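Chapter 11
Replays, Extra Time and the Knockout Calendar

Learning goals

After working through this chapter you should be able to describe how a knockout soccer competition settles a tied match, explain how a replay affects a club's schedule, and compare the costs and income of a second game for the two clubs involved.

11.1 Why ties are a problem

In a league, a tied match needs no further action. Each side takes a point and moves on to the next fixture. A knockout cup has a place in the next round and only one club can fill it, so the rules must say what happens when the score is level at full time.

Three methods are in common use. The first is a replay, normally at the ground of the club that played away. The second is extra time, two short periods added on the same day. The third is a penalty shootout. Many competitions combine them, with a replay after the first match and extra time and penalties if the second is also level.

The method is set before the draw is made, and it may change from round to round. Early rounds often have more room in the calendar than later ones. Students should always check the rules for the season they are studying – last year's handbook is not good enough.
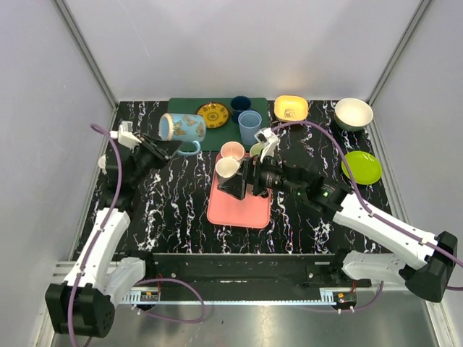
11.2 Case: Ceselbridge and Lutov

Ceselbridge, a part-time club, drew 1–1 at home to Lutov in a regional cup. The replay was set for 2023-01-06 on Lutov's ground. Karthikeyan Naidu, then club secretary at Ceselbridge, had to move a league match to April, book a bus and find out which players could leave work early. Two could not.

The first match drew 594 paying spectators. Under the competition rules the gate money was shared after match costs had been taken out. The replay gave both clubs a second share, but Ceselbridge also had to pay for 53 miles of travel each way, and its players had one less rest day before a league game at Datow.

Lutov won the replay 2–0. Ceselbridge still made a small profit on the two games together, mostly from the first.

11.3 Key terms

Replay: a second match between the same clubs, played when the first ends level.

Gate share: the part of ticket income that each club receives under the rules.

Fixture backlog: league matches still to be played after being moved for cup games or bad weather.

Section 11.4 looks at the backlog in more detail, using the rest of the Ceselbridge season and a similar run of postponed games at Lévesque.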